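Prekgate kitchen set — README

Last touched 05/10/2021

What's in the folder: 232 simulated kitchen episodes and 3890 short clips cut from them, plus the shift notes from the staff kitchen at Sako. We built the simulated kitchens so the people who do the morning setup could look at each job with an arm doing it, and tell us which ones they'd hand over and which they'd keep. They had plenty to say!

Jobs covered: picking up small items, moving things along the counter, putting away, working near the coffee machine.
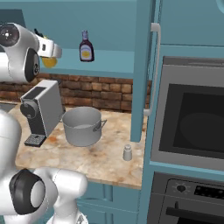
The big surprise for me was the rosters. Once the fetching and putting away came off the list, the early start at Sako moved back by 18 minutes, and people used the time to talk through the day's orders together. I love that. Some still want to do the coffee themselves, and the notes in shift_notes/ say so in their own words — please read those before you touch the clips.

Colour varies between kitchens, so don't train on cabinet colour alone. Wrist views are in wrist/ and have the arm's own grey housing along the bottom. Leave it in, the Orbán loader expects it.

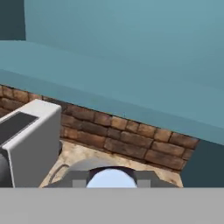
Marlene Lemieux wrote back after the November trial that she was glad to lose the bending and reaching, but wanted it put down somewhere that her hours should stay the same. She also asked who gets called when the arm stops halfway through a job, as it was always her.

Fair point, and it's now a field in the notes (called_person). Older entries have it blank.

Known gaps: no night shifts, no spills, nothing from the Clastidau site yet. Clips over 500 frames are split in two.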